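Gritow Bench Robotics Board > Setup and Upkeep > Two-arm cells

Cable loops snagging at the wrists on a two-arm table

chaminda_s
Hi all, long-time reader here, and I finally have something worth bothering you with. I look after a two-arm cell in our shop in Oltadthorpe, and since we moved it to the new table I've been fighting the cables. The arms themselves are fine. I re-zeroed both of them in October, checked the wrist bolts, and did the gripper calibration twice because I didn't trust myself the first time. But whenever the two hands come together low over the middle of the table, there's black cable hanging everywhere, and every so often a loop catches and the controller throws a torque fault on wrist joint 5. Always the right arm, never the left.

I let it run 100 cycles yesterday with me sitting there with coffee and a notepad, and I wrote down 19 faults. That's way too many to leave it alone, and it makes for a very long afternoon!

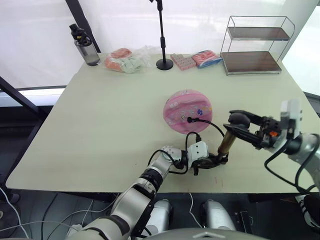 Both arms in toward the middle, cable hanging under the right one

The right arm has a hanging loop too, and it drops toward the table before it goes anywhere useful. My plan was to pull everything snug, zip tie it every few inches along the forearm, and be done with it. Before I do that I'd love to hear from folks who have run this kind of layout for a while. Thank you in advance, and sorry for the long post, my wife says I write emails the same way.

pelican_dan
Welcome to the posting side! Please don't zip tie it snug. I did exactly that on my first cell and I was so proud of it, it looked like a magazine photo, and then the last joint rolled to its limit and pulled a connector halfway out of the board. You need slack at every joint that turns. What you want to control is where the slack goes, so it sits on top of the forearm and stays out of the work.

Hook-and-loop wraps, loose enough to slide a pencil under. One behind the elbow, one mid forearm, one just before the wrist, and leave the wrist itself free.

Malsha Jayasinghe
Hello Chaminda, good to see you on here. I agree with Dan about the zip ties and disagree with him about leaving the wrist free, and he knows I do, we've had this out before :) If you leave the wrist free with the hands working that close together, the loop has only one place to go and that's down between them. I put a small saddle clamp on the wrist housing and measure the loop from there. On ours it came out at 154 mm from the clamp to the last wrap with the wrist turned all the way, and I wrote that on a piece of tape on the base so the next person doesn't have to guess.

Your number will be different. Drive the joint slowly to both ends with the power limit turned down, hold the cable in your fingers, and you'll feel where it wants to pull.

Also, could you post one from lower down in the reach? In your first one the hands haven't quite met yet.

pelican_dan
Clamping at the wrist moves the bend to one spot and that's the spot that breaks. I've replaced enough of them. But fine, yes, a soft saddle is better than a hard one, and I'll give you that the loop has to be kept short.

chaminda_s
Thank you both, this is so helpful already. And here's the pose Malsha asked for, it's the one I dread.
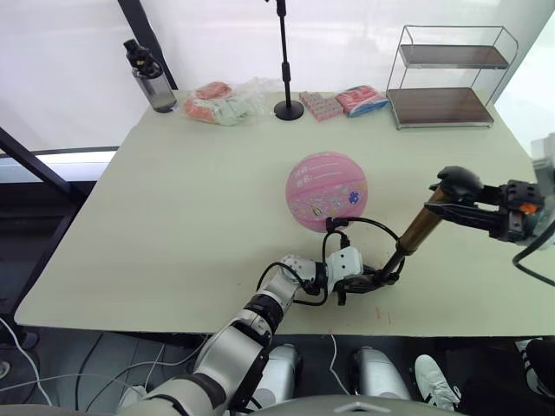 Hands nearly touching just below the pink piece, with cable arching across the front of it

I turned the power limit down and drove the right wrist to both ends by hand like Malsha said. It pulls at one end and goes floppy at the other. So I think I had too much length down by the hand and hardly any back by the elbow, which I'd never have noticed just looking at it.

Malsha Jayasinghe
Oh yes, that's the trouble right there. Look at how the cable runs between the left hand and the right jaws. Even if it doesn't snag, it'll get pinched one day when they close up. Feed the extra back past the elbow first, then wrap, then clamp. I'd do the left arm the same afternoon even though it isn't faulting, because it's the same cable run and you'll already have the wraps out on the bench.

amarasinghe_bench
Chiming in from a different direction. Has anyone asked about the path itself? If the right arm came in a bit higher and dropped straight down at the end, a good part of that loop would stay above the hands. I know cable dressing is the fun part and everyone has a favorite wrap, but I'd look at the waypoints before I bought anything. Lelell users, there's a per-point approach height in the newer controller menu and it's easy to miss (second page, under Motion).

I'd also slide that mic stand over if it isn't needed. It's at the back, I know, but the pole goes up a long way and I'd hate to see an elbow find it on a recovery move.

pelican_dan
Higher approach is only going to hide it. Fix the cable first and then play with the path.

amarasinghe_bench
Why not both? It's ten minutes in a menu.

chaminda_s
I'm happy to do both, and nobody needs to fall out over my wrist joint! Here's where I've landed. Tonight I'm moving slack back past the elbow on the right arm and using loose wraps. I've ordered a soft saddle clamp for the wrist, and until it comes I'll run Dan's way with the wrist free. Then the approach height. I'll do them one at a time and run the same count after each so I know which one helped.

One more thing while I have you. How often do you all check the wraps? I was thinking once a month.

Malsha Jayasinghe
Weekly to begin with, they creep. After that monthly is plenty. And mark the cable jacket with a paint pen right at the edge of each wrap, so you can see at a glance if it has moved.

pelican_dan
Seconding the paint pen. Silver shows up best on black.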